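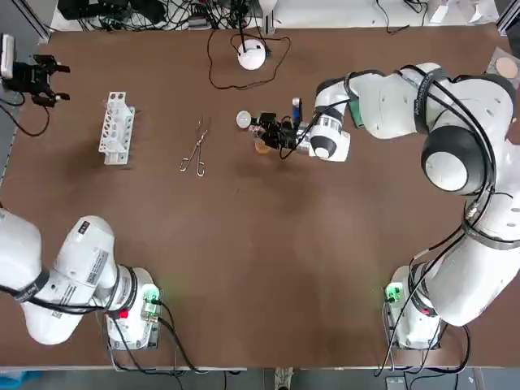

# Resampling unit for rollout success when trials share a table layout

**tablefour** · posted 18/09/2023 · tags: evaluation, manipulation, bootstrap, imitation-learning

I am writing up the evaluation section for Iltari, our project on two-arm handling of small lab items, and I have two confidence intervals for the same result that disagree by enough to change the claim.

The setup is two arms mounted along one edge of a brown tabletop, with a test tube rack and a changing set of other items between them. The main task is to pick up a clear tube and place it in a named hole of the rack. We compare two policies trained on the same demonstrations. Policy A gets the wrist view only. Policy B gets the wrist view plus a fixed view of the table. Everything else in the Vostau config is identical, including the action chunk length and the augmentation settings.

Evaluation works like this:

- 11 layouts. A layout is a fixed list of items and a fixed position for each one.
- Three training seeds per policy.
- Every seed of both policies is run on every layout, several times.
- 482 scored rollouts in total. The counts per layout are uneven. We dropped a rollout if the arm controller faulted before the first grasp attempt, and those were not rerun.

A rollout is scored as a success if the tube is seated in the correct hole and both grippers are open when the time limit is reached. Scoring is done from the fixed view by someone who is not told which policy was running.

With an ordinary bootstrap over rollouts (2000 resamples), the interval on the difference B minus A excludes zero comfortably. If I resample layouts instead, and take all rollouts in each drawn layout, the interval gets much wider and includes zero. The point estimate is the same in both cases, as it should be.

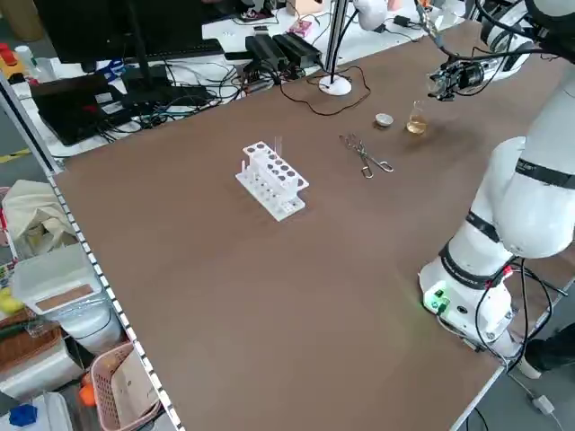 Most of the difference between the policies comes from layouts with a lot of metal and glass near the rack. On those, policy A tends to start its approach toward the wrong item, usually the crucible tongs, and then either recovers late or times out. On the plain layouts the two policies are close to indistinguishable.

What I would like to know:

1. Which interval is the correct one to report?
2. Is it legitimate to report the "metal and glass" layouts as a separate group, given that I noticed the pattern after running them?
3. Do the dropped rollouts matter? There were more drops for policy B than for A, though not by much.

I can post the resampling script if it helps. It is short. I have not used a mixed model before and would prefer to avoid one unless there is a good reason for it.

---

**residual_df** · accepted

Report the layout-level interval. The first one answers a narrower question than the one your readers will have in mind.

When you resample rollouts, you treat each one as an independent draw. They are not independent. Two rollouts on the same layout share item positions, the same reflections, the same reach problem for whichever arm is closer, and the same hole in the rack. If a layout is hard for policy A, it is hard every time. So the number of rollouts per layout buys you a precise estimate of success on that layout, and very little information on how the next layout would go. The rollout bootstrap would be acceptable if your claim were limited to "on these exact layouts, with these exact checkpoints." Most papers in this area do not limit the claim that way in the abstract, whatever the appendix says.

There is a second level you have not mentioned, which is seed. Three seeds is few, and a seed affects every layout it is run on. Your data are crossed: every seed meets every layout. Resampling layouts alone holds the seeds fixed. I would do the following.

1. For each policy, seed and layout, compute the success fraction. You now have a small table for each policy, with seeds as rows and layouts as columns.
2. Draw layouts with replacement, using **the same draw for A and B**. The layouts are paired, and discarding the pairing costs you precision for no reason.
3. Draw seeds with replacement, separately for A and B, unless seed k fixes something common to both (data order, for instance). In that case pair them too.
4. Average the cells, take the difference, and repeat. 2000 resamples is enough here. More resamples will not repair a small number of layouts.

With three seeds, the seed part of that bootstrap will understate the spread. There is no fix for this short of training more seeds. Say so in the text and print the per-seed means so a reader can see them. If the means from your three seeds overlap between A and B, the reader should know that before looking at any interval.

Check also whether your layout bootstrap is really paired. From your post I can't tell. If the script draws layouts for A, then draws again for B, the interval will be too wide, and that alone might account for its crossing zero. This is the most common bug I see in scripts of this kind.

On uneven counts: averaging cells gives each layout equal weight. Averaging rollouts gives more weight to layouts with fewer faults. You want the former. Note that the point estimate will move slightly when you switch, so the "same in both cases" in your post will no longer hold. The moved value is the one to report.

On your second item, you can show the split, with a label. Write that the grouping was chosen after the results were seen. Give the per-layout differences in a plot, one dot per layout, with the layouts sorted by a property you can measure without looking at success – number of items within a fixed radius of the target hole, for example. Do not put a p-value on the group. If the claim matters to the paper, build a new set of layouts with the grouping written down in advance and run those. You already know what to vary, so the new set can be smaller and balanced.

On dropped rollouts: run it both ways. Score every dropped rollout as a failure, then score every one as a success, and see if the sign of the difference survives. If B has more drops and you count them as failures, the gap narrows. I would make the failure version the main table. A controller fault before the first grasp still means no tube in the rack, and the policy's commands may have had a part in the fault.

You do not need a mixed model. A logistic model with crossed random effects for seed and layout would be reasonable, but with three levels on one of the effects the variance estimate will be close to useless, and you would then have to defend a prior. The table and the dot plot carry the same information.

> **tablefour**: It was not paired. The layout index array was redrawn inside the per-policy loop. With one draw shared by both, the interval is a good deal narrower. The lower end is now close to zero, on the positive side. With seeds resampled as well, it goes back across.

> **residual_df**: Then the result is that B looks better on this set and you can't yet say it would on another training run. Report that. Train more seeds before running more rollouts per cell.

> **tablefour**: Training is the cheaper part for us, so that is workable. With the drops counted as failures the sign holds.

---

**cal_target_lost**

Statistics aside, I would look at whether the two conditions are as matched as the config makes them look.

Policy B has an input that does not move. If the fixed camera was bumped between demonstrations and evaluation, B is being tested under a shift that A never sees, and your difference is an underestimate. If the layouts were set up by hand using an overlay on the fixed view, the opposite problem appears: item positions are most repeatable in exactly the view that only B receives. We found this at Gentile in a similar comparison. Placement error was small from above and a good deal larger along the axis pointing away from the camera, and the wrist-only policy took the full cost of it.

Things to check, in this order:

- Take a still from the fixed camera at the start and end of each session and compare the table edges. A few pixels is enough to matter with a thin tube.
- Log the time offset between the wrist and fixed streams. Drirness will do this from the headers with `--offset-report` if you record both through it. A constant offset is mostly harmless. One that drifts during a session is not.
- Run B with the fixed view replaced by the mean image. If success stays where it was, B is not using that view and the difference is coming from somewhere else, such as parameter count.

The third one takes very little time and I would not submit without it.

On clear tubes specifically: if there is a desk lamp anywhere near the table, note whether it was on or off, per session. Highlights on glass are a large part of what the network has to go on, and they move when the lamp does.

> **tablefour**: Layouts were set with an overlay on the fixed view, yes. I will measure placement error with a ruler on a few of them. The mean-image run is a good idea and I had not thought of it.

> **cal_target_lost**: Use the side of the rack as your reference. The holes are awkward to measure to.

---

**gripper_open_88**

just collect more demos with the tongs in them. we had the same thing, policy kept going for anything shiny, added more data with shiny stuff next to the rack and it stopped. didn't do any bootstrap

> **residual_df**: That may well fix the policy. It changes what is being compared, though. Both policies would have to be retrained on the new data and the evaluation repeated.

> **gripper_open_88**: sure. still what i'd do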